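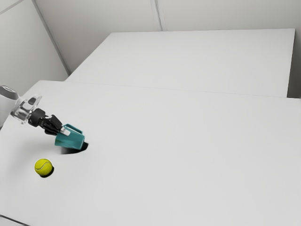 Tea tastes of chlorine after moving, kettle or water?
Forum: Kitchen and Household > Water and Filtration

dzanetti
Posted 2026-09-03

Moved to Brimberg in January. Same tea, same kettle, same mugs as before. Every cup has had a pool smell since the first week, and black tea gets a film on top that sticks to the mug at the waterline. The utility report lists chloramine as the disinfectant, and hardness in the upper part of their range. Pitcher filter (Biltell, basic cartridge) reduces the smell but does not remove it. The film is unchanged with or without the pitcher.

Two questions. Is the smell something boiling should take care of? And is the film a separate problem?

Dario Zanetti

kettlewhistle
Separate problems. Film is hardness plus tea polyphenols. It needs calcium and bicarbonate in the water, and oxygen at the surface. Add a little lemon juice and it goes away. That is a quick test and costs nothing.

Smell is the disinfectant. Let the water sit overnight in an open pot and try again.

cpalumbo
Sitting overnight works for free chlorine. He said chloramine. It is far less volatile and will still be there in the morning. Boiling takes much longer than a kettle gives it, and a kettle with auto shutoff barely holds a boil at all.

Ordinary activated carbon does remove chloramine but slowly. A pitcher drains too fast for the contact time needed. You want catalytic carbon, in a block, under the sink, run at a low flow rate.

kettlewhistle
I had chloramine at my last place and standing water was fine for tea. I think this gets overstated.

cpalumbo
Which utility? Some switch to free chlorine for part of the year to clean out the mains. If you tested during one of those periods you would see exactly that result.

kettlewhistle
Did not test. Went by taste.

old_spigot
Ascorbic acid neutralizes chloramine in a few minutes. Plain vitamin C powder, a small pinch per pitcher. Homebrewers use metabisulfite tablets for the same thing. Try that before drilling into a countertop.

If the smell goes away with vitamin C, it was chloramine. If it does not, look at the kettle. Descale with citric acid, rinse, boil and dump two full loads.

dzanetti
Results so far.

Lemon: film gone. Tea tastes like lemon, so not a permanent fix.
Vitamin C: smell gone in the cold water, also gone in the tea.
Kettle descaled, no difference with untreated tap water.

So chloramine. I was quoted 900 for an under-sink D'Amico unit with installation, which seems high for one cartridge and a faucet.

old_spigot
It is high. A generic housing takes a standard size block and you can fit it yourself if there is a shutoff valve on the cold line. Check the certification listing for the exact cartridge model. Chloramine reduction is listed separately from chlorine, and plenty of blocks have only the second one.

cpalumbo
Agree on the housing. I run a Zurden block rated for 1000 gallons and replace it early. Do not expect it to do anything for the film. Carbon does not touch hardness.

For the film you need ion exchange or reverse osmosis. With RO, blend some filtered tap water back in. Straight RO water makes flat tea.

kettlewhistle
Or rinse the mug.

mugshelf
For the stain at the waterline, baking soda paste on a damp cloth. Leave it a few minutes and wipe. I would skip bleach, the smell hangs around in any crazed glaze and then you are back to the original complaint.

dzanetti
No shutoff on the cold line, only one for the whole apartment. Asking the landlord about adding a valve. Using vitamin C until then and living with the film.

Cinzia, is yours the single or the double housing?

cpalumbo
Double. Sediment first, then the carbon block. In an apartment with newer pipe a single is enough.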